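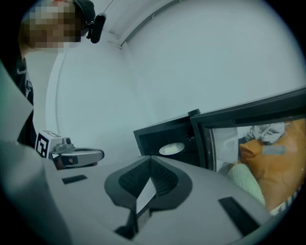 Gripper work next to the microwave.

Review: the Skorbridge hand-held gripper kit, after a summer of using it

I've been meaning to write this up since July, and a couple of you have emailed asking whether the Skorbridge is worth it for a small outfit, so okay, let's do it!

Quick background. I work at Wemedow, where we prepare demonstrations for companies that want robots doing kitchen and break room chores. My old job was on the packing side of the same building. When the packing line got automated, six of us were offered retraining, and I said yes mostly because I didn't want a new commute. So now I open microwave doors for a living (my mother has stopped asking what I do). You hold the gripper, you do the chore the way a robot would have to do it, and the recordings go off to the people who train the arms.

The kit costs $2,258 for the pair, which made our manager go a bit quiet. We'd been on the Lorklow set before that, and I'll compare the two as I go.

The good stuff first. The body is a smooth matte gray plastic and it wipes clean with a damp cloth, which matters a lot when you spend the morning around soup. The Lorklow had a rubbery finish that held on to every fingerprint. The finger tips on the Skorbridge are white and flat, and I like them a lot for plates. You can slide one under a rim without that awful scraping sound. Mugs are harder. Handles want a bit of a twist, and my wrist still hasn't forgiven me for the week of mugs.

Doors are where it really wins for me. A microwave door takes a firm pull and then suddenly no pull at all, and with the old set I'd lose my grip right at that point. With this one I can ease it open and keep going straight in for the plate. Bukola Omoregie, who trained me, can do it with either hand while talking about her tomatoes. I'm slower, but I'm getting there.

Now the gripes. It's big! The body fills up a lot of your view when you hold it close, and in a tight corner you end up leaning sideways to see your own fingers. It's heavy enough that we swap out at half past the hour, and I wouldn't try to stretch that. The manual was clearly written for somebody who already owned one. And replacement tips are $169 a set, from one supplier (Horobets), and they take their time.

What has it changed for the people here? More than I expected, and some of it I'm still chewing on. My back is better than it was on packing. The days are quieter and I sit down more. I also get asked for my opinion, which never happened before. The engineers want to know why I turned the plate first, or why I let go early, and I have to stop and think because I've been doing it that way since I was nine. On the other hand, the pay is by session now, and the packing crew used to eat lunch together. These days we're scattered all over the building and I miss that. I also know perfectly well that what I record is meant to let a machine do somebody's chores, maybe somebody's job. I asked about that at a staff meeting and got a decent answer, though not a complete one.

If you're buying for a team, get spare tips in the first order, budget for short shifts, and let the people who'll be holding it try it before you sign. Try it on a door and on a mug, both. I'd give it 4 out of 5, and I'd go higher if they shaved a little off the body. If anyone has found a wrist strap that fits, please leave a comment, I've tried two and sent both back.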